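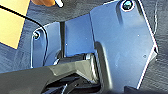
Fig. 4.1 Blue plate with its round screw head, and the smaller bracket to the left.

4. Preparing the station and hanging the garments

Please read this section to the end before you begin. It is written for the person who opens the Flornov station in the morning, and also for the person who takes it over after lunch. Section 3 must be finished first, with the station standing level and all packing material taken away.

You will need:
a dry, soft cloth
a screwdriver which fits the screws well
the garments for the day, washed and fully dry
the white plastic hangers
the light blue block
the day sheet

Allow 30 minutes for the first time. After that it goes much quicker.

4.1 Checking the plates and the screws

1. Be sure that no garment hangs on the station.

2. Wipe the front of the blue plate with the dry cloth, from the top to the bottom. Do not use a spray. If there is a greasy mark, a cloth with a little warm water is enough, and then dry it immediately.

3. Look at the screw near the top of the plate. The head should sit flat. If you can turn it with your fingers it is too loose, and you should tighten it with the screwdriver until you feel resistance, then stop.

4. Do the same with the screw of the small bracket. This screw is smaller, so use less force. In January we had to replace one where the recess was worn round by a wrong screwdriver.

5. Look at the metal cylinder at the joint, where the blue parts meet. Remove any thread or fluff with the corner of the cloth. Threads like to wind themselves there, and it is easier to remove one than ten.

Caution: Keep fingers, sleeves and necklaces away from the joint when any part is being moved.

Note: The outer edge of the plate is cut metal. Wipe along it and never across it, so the cloth does not catch.

4.2 Putting the garment on the hanger

Do this on a clean table. It is possible to do it standing with the hanger in one hand, but in our experience the shoulders come out uneven.

1. Close all buttons except the top one. T-shirts have nothing to close, so go to step 2.

2. Lay the garment on its back and smooth it with a flat hand. If it is inside out, turn it now.

3. Bring the hanger in from the bottom hem, not from the neck. The neck of a T-shirt stretches quickly and it will not come back.

4. Move the hanger up until its two ends are under the shoulder seams. Then lift the garment and let it hang by its own weight for a moment.

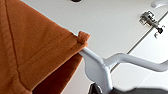 When one side has slipped, a corner of the fabric lies folded on the end of the hanger and the other arm is left without support. Do not pull the hem to correct it. Lift the garment a little at the seam, open the fold with two fingers, and let the fabric down again on both sides.

5. Look at the seams. They should fall straight, without twisting to the front. A soft cotton garment can need two tries – this is normal.

6. Check the hanger itself. If you find a crack, put it in the repair box and take another one. A cracked plastic edge makes small pulls in the fabric.

Note: Deep colours such as orange, red and brown can leave colour on a light garment if they are even a little damp. Hang them together and leave one empty place between them and the whites.

Caution: Do not hang more than 12 garments at one time. The arms of the hangers start to cross each other, and then someone takes down three shirts to get one.

4.3 Setting the surface and the block

The work surface must be free before the block is put on it. Take away pins, labels, pens and cups. Magdy Shehata, who wrote the first version of this guide, had a rule that a cup on the surface means the work has not begun, and we have kept it.

1. Wipe the surface in long lines towards yourself.

2. Stand the block upright on the surface, with the notched end on top.

3. Leave a hand's width between the block and the edge.

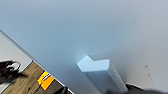
Fig. 4.2 The light blue block standing on the surface, seen with its notched top face.

4. Leave the block standing as long as the batch is open. When the batch is finished, put it away on the shelf. The next person understands from this alone whether the work is finished or not.

Note: The block is partly see-through and can be difficult to notice on a pale surface. Before you put down a pile of folded garments, look for it first.

5. If the block is dusty, wash it with mild soap and dry it. Alcohol makes some clear materials cloudy, so please avoid it.

4.4 Second check, before you leave

Make this check also when you have hung only a few garments.

1. Take down all hangers and put them on the rack by the door.

2. Look again at the plate. Small pale specks are usually dust and come off with the cloth. If a speck stays after wiping, write it on the day sheet with the word "mark" – do not scratch it with a nail.

3. Touch each screw head lightly. Nothing should move.

4. Sign the day sheet and write the time.
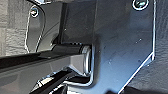
4.5 Spare parts and questions

Screws, washers and hangers are ordered from Ait Brahim, list number 119. Order the small screws separately, they are not included in the set for the plate. Delivery goes to the Wundasthorpe workroom unless you write Gavstead on the form.

For questions about this section please ask Yasmine Cherkaoui, extension 992. If a screw cannot be tightened, or the joint feels stiff, stop using the station and call before you try to repair it.

Section 4 last changed: July 5, 2024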